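Daly night bus talk, speaker notes
Vittoria, 20 min slot + questions

Thank Manuela Donati for the intro. Don't redo my bio.

Start with the map. Daly has two bus routes that stop at 7:40 pm. Hospital shift change is 11. Laundry plant lets out at 10:30. Let that sit a second.

What people did before: walked, got a ride from a cousin, paid for a cab, turned down the shift. Read the quote from the night aide if time.

So October we started the on-call vans. Hullow runs the booking and dispatch, county owns the vans, drivers are county payroll. Say this slowly, last time half the room thought the drivers were contractors.

How a ride works: call or use the app, give pickup and drop-off, van comes inside a 28 minute window. Fare same as the bus. Transfers honored. Phone line matters!! Do not skip the phone line.

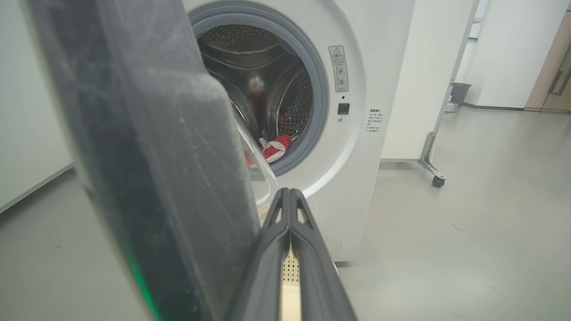 Numbers slide. 1684 rides booked in the first stretch, 1212 completed. Somebody will ask about the gap so get there first. Part of it is riders canceling, part is us not having a van. We did not log the reason well at the begining. Own that.

859 of the completed rides started or ended at a work site. More than we planned for. We had drawn the zone around the shopping street, wrong guess, redrew it to take in Hornotville and the plant road.

Wheelchair trips: two vans with lifts, not enough. If both are out on the Hornotville side the wait gets bad. Asking for a third in the next budget. Don't promise it.

Felotberg comparison, keep short. They paid cab companies per trip, no vans of their own. Cheaper to set up, harder to get accessible cars after dark. Different town, different roads. Not here to knock them.

Money. Grant pays for vans, does not pay for drivers after the pilot. Fare box covers a small slice. Point to handout, dont read the table out loud.

If running late cut Felotberg and go to asks:
- employers share shift times with dispatch
- lit pickup spots at the plant gate and the clinic
- state to let us count phone bookings the same as app ones

Questions. Manuela takes anything on the contract, I take routes and fares. Union question probably coming, answer is drivers are covered under the existing agreement, same as day service.

Leave the phone number up on the last slide.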